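Vovcombe Laundry and Mending Circle
Minutes of the Monday meeting, Ferneo Room

Meron Araya welcomed everyone warmly and thanked those who had stayed late to fold. The notes from January were read and agreed.

Socks. We had a good long talk about these, and it was settled that they should be sorted on a bed — a sheet spread flat gives plenty of room — with dark browns kept apart from blacks. 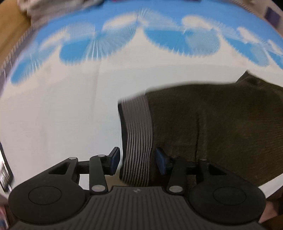

Rukhsana Bukhari asked that knitted pairs be folded together at the cuff and not balled up, as balling stretches the ribbing so badly. Agreed, with much nodding.

Fuzzy fabrics. Meron kindly offered to write a care note for the soft brown pieces, which shed on everything near them. 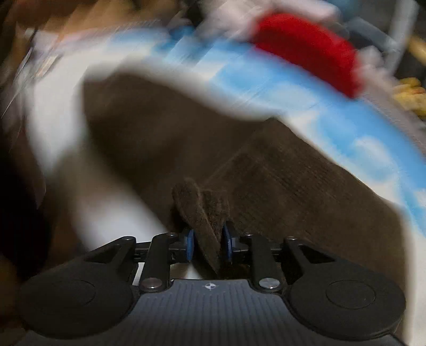
Should fuzzy things go in the same basket as the socks? They should go in a separate one, and be shaken out before folding.

Rukhsana will bring 2 more baskets. Next meeting at 4, same room, with tea.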